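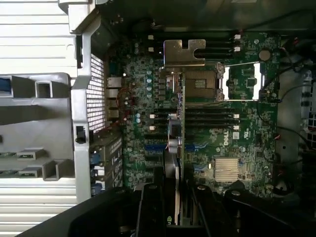 Tower 13, Dell board, processor socket open.

Barham Workshop: Workstation Teardown Gallery

This page covers the strip-down of one Dell tower from the Olavgate office lot. The lot was 57 machines, received in June and sorted by board condition. Notes by Brijesh Vashisht.

Socket. The load plate is flipped open and the socket is empty. Contacts face up. Do not touch them or brush them. Inspect under a bench lamp at a low angle, then fit a cover before any other work on the board.

Memory. All slots are empty, above and below the socket. White latches mark the slot ends. Modules are logged by slot position and stored in Tapley trays, one tray per tower. Mixed sets go to the test shelf.

Expansion card. Still upright in the board, with a group of silver cylindrical capacitors on one face. Check capacitor tops for swelling before the card is pulled. Blue PCIe slots sit low on the board, parallel to each other.

Chipset heatsink. Silver, finned, left in place. We remove these only if the board fails its second power test. Old thermal compound is cleaned off with Grakix wipes.

Coin cell. In its holder near the upper memory slots. Cells from this lot are replaced as a matter of course and go in the battery bin.

Board. Green, marked DELL in white. Boards that pass are bagged and weighed with their screws. Shelf stock stood at some 700 boards at the last count.

Lot record: 2,287. Page updated 3 Aug 2025.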